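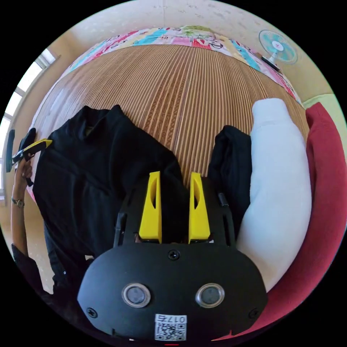
Kaan Bozkurt has said that a fingertip should be tried by hand on cloth before anyone pays to bolt it to an arm, and the Jenham comparison is usually described as a test of that view.

The Jenham comparison is a trial of hand-held grippers used on clothing. It set three finger designs against each other on the same folding and lifting tasks, with people carrying the grippers and no robot arm in the first stage. A second stage moved the same fingers to a pair of arms. The designs are known by the names of the workshops that drew them: Cloltora, Verngate and Barroso. Jenham is the name of the project that ran the trial and keeps the records.

Background

Grippers for clothing are hard to compare on paper. Makers commonly list opening width, closing force and weight. These numbers say little about how a finger behaves on a sweatshirt that has been dropped on a bed, where the edge to be picked up may lie flat, roll under or sit beneath a second layer. A finger that closes well on a box can push cloth ahead of it and shut on nothing.

Earlier tests at Jenham used a square of cotton on a bench. All three designs passed, and the results could not be told apart. The project then moved to whole garments on household surfaces, including mattresses, woven mats and sofas. Soft surfaces were of special interest because the operator can press a fingertip into them, which changes the angle at which it meets the cloth.

Designs compared

The Cloltora finger is a stiff wedge with a flat inner face. It is the simplest of the three and the quickest to print. The Verngate finger has a softer inner face backed by a rib, and it bends around a thick fold. The Barroso finger is narrower at the tip than the other two and was drawn for getting under hems.

All three fit the same hand-held body, and a set can be changed with one screwdriver. Early sets had fingers that could be mounted the wrong way round. The later ones have a notch on one side – a small change that ended a long run of spoiled sessions.
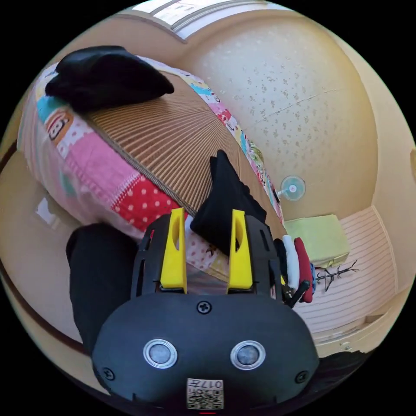 Changing a set takes longer on the left unit than on the right, as the cable leaves the left body close to the mounting screw. The project logs record the time of each change but leave it out of the task times.

Method

Operators worked with one gripper in each hand. Each session used a single garment type and a single finger design, and the operator was told which design it was. Blind sessions were tried and dropped, as the fingers look different and the operator has to watch them.

Four tasks were scored:

Edge pick. Take hold of one layer at a hem or cuff.
Double pick. Take hold of a folded edge without letting the layers slide apart.
Sleeve turn. Lay a sleeve across the body of the garment.
Full fold. Bring the garment to a flat bundle and set it down beside the others.

A try counted as a success if the cloth was held on the first closing and was still held when it reached its target. Second closings were logged separately. The first stage produced 2620 scored tries. Of these, 986 were edge picks and 623 were full folds, with the rest divided between the other two tasks. A further 71 tries were thrown out, mostly for loss of tracking when a gripper was turned toward a bare wall.

Dark clothing was used on purpose in part of the trial. Black fleece and black sweatshirt cloth give a wide-angle camera very little to work with, and folds that are plain to the operator can vanish in the recording. Patterned bedding around the garment helps the tracking but does nothing for the cloth itself. 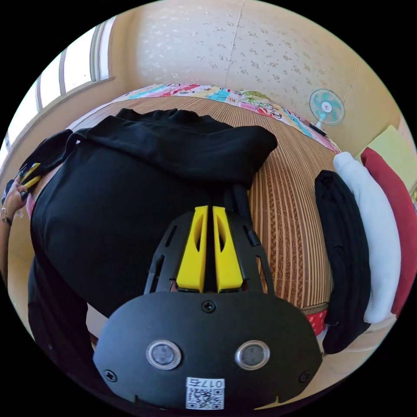
One reader of the first report objected that a person holding a gripper makes dozens of small corrections without noticing, and that the scores might measure the wrist more than the finger. The report was changed in reply. The second version lists results for each operator, and the gap between operators on the edge pick is in fact wider than the gap between the best and worst finger. On the double pick it is the other way around.

Results

No design led on every task. Barroso had the best first-closing rate on edge picks, above all on thin cloth. It did poorly on double picks, where the narrow tip let the inner layer twist. Verngate was best on double picks and close to best on full folds. Cloltora came second on most tasks and had the fewest broken parts.

Operators were also asked which set they would choose for a long session. Most named Cloltora. The usual grounds were that it closed the same way every time and that a missed pick could be felt through the trigger at once.

Thick fleece caused trouble for all three. The pile compresses as the fingers close, so the gripper reports a firm hold before the backing of the cloth has been caught. The report advises a short lift after closing as a check, before any sideways movement.

Move to robot arms

In the second stage the fingers were mounted on two arms running a controller trained on the hand-held recordings. The order of the designs stayed the same for double picks. For edge picks it did not. Barroso fell to last place, since the arms came down slightly too high and the thin tip passed over the hem. Lowering the approach brought it back to second, at the cost of more contact with the surface underneath.

Woven mats were a problem at this stage. The tip could catch between slats, and the force limit on the arm would stop the run. Operators in the first stage had met the same thing and had simply tilted the wrist.
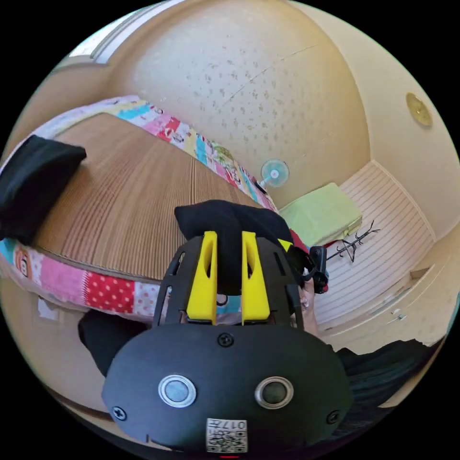
Hand-held gripper with black cloth between its yellow fingers, beside a bed covered with a woven mat.

Camera placement

A smaller part of the trial looked at where the camera should sit. A camera low on the body sees the fingertips well but loses sight of the garment when cloth bunches up over them. A higher position keeps more of the room in view and makes the last stretch before contact harder to judge. Some sessions added a second camera at the side of the gripper. It helped on sleeve turns and made little difference elsewhere, and operators complained of the extra weight on one side.

The project kept the low position for its later work. A version of the Verngate finger with a shorter rib, which blocks less of the view, was drawn in October and has not yet been scored.

See also

Cloth manipulation
Parallel-jaw gripper
Wrist-mounted camera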